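Chapter 4
Words That Wander: Folk Etymology and Other Good Stories
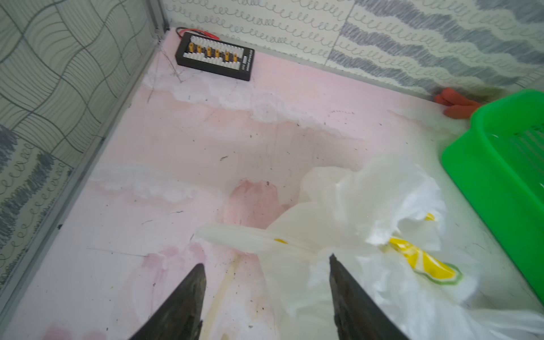
Figure 4.1 A crumpled plastic bag on a pale pink surface.

Every language teacher has met the student who knows where a word comes from because an uncle said so. The uncle is usually wrong. He is also usually more fun than the dictionary, and this chapter is partly about why.

Take "crayfish." It has no fish in it. English borrowed the word from Old French, where it was something like crevice, and speakers who heard a strange last syllable on a water animal did what speakers do: they tidied it up. The same thing happened to "hangnail," which began as a word for a painful nail and had nothing to do with hanging. We call this folk etymology, a term invented by scholars and therefore a little rude about the folk.

Two kinds of change get mixed up under that label. In the first, people reshape a word so that its parts make sense to them. In the second, the word stays exactly as it was and people make up a story to go with it -- an acronym, a shipwreck, a king with bad manners. The first kind changes the language. The second mostly changes dinner parties.

Leonora Malabanan, whose classroom notes appear in Section 4.2, collected 84 of these stories from her own students. Only 9 held up when checked against early written records. The students voted to keep the others anyway.

Before you read on, write down the origin of two words you feel sure about. Do not look them up yet. You will need them, and your confidence, in Section 4.3.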